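Section 4: Setting Up the Patora Play Trail Water Channel

4.1 Before you begin

The Patora water channel is supplied for use in public gardens, parks and visitor attractions. It must be installed on firm, level ground and must not be placed within 2 metres of a path used by vehicles. Read Section 3 (Ground Preparation) in full before unpacking the channel lengths.

Check the contents of each crate against the packing list. If any part is missing or damaged, contact the Votlow parts desk and quote the crate number. Do not begin assembly with an incomplete set.

4.2 Laying the channel

1. Mark the line of the trail with pegs and string. The total run must not exceed 242 metres on a single pump.

2. Set out the support feet along the line. Foot spacing is shown on the drawing supplied with your order.

3. Place the first channel length on its feet at the header tank end, with the moulded arrow pointing downhill.

4. Fit a Fuchs joint seal to the open end and press the next length home until both clips engage.

5. Continue to the outfall. Check the fall with a spirit level at every joint.

NOTE: Planting beside the channel should be left until the water test has been completed. Low hedging and ornamental grasses may be planted up to the edge of the support feet.

CAUTION: Do not use grease or household sealant on the joints. These will damage the seals.

4.3 Filling and testing

1. Close the drain valve at the outfall.

2. Fill the header tank to the 250 litre line. The tank will overflow at 292 litres.

3. Open the inlet valve by one quarter turn and allow water to reach the outfall.

4. Inspect each joint for leaks. Mark any leaking joint with chalk, drain the channel and refit the seal.

5. Switch on the pump and leave it running for over 2 hours before opening the trail to visitors.

WARNING: The pump must be connected by a qualified electrician. Isolate the supply before removing the pump cover.

4.4 Handover

The installer should walk the full trail with the site manager and complete the handover sheet at the back of this manual. Both parties should sign it indoors, and one copy should be kept in the site office.
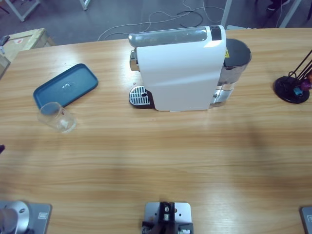
Coffee machine and blue tray on a wooden tabletop.

The signed copy should be returned to Rhona Aitken, Customer Installations, Alulgate. The warranty period begins on the date of signature.

Sites that close for the winter should drain the channel fully and store the pump under cover. Instructions for draining down are given in Section 6.

Section last revised: August 22, 2022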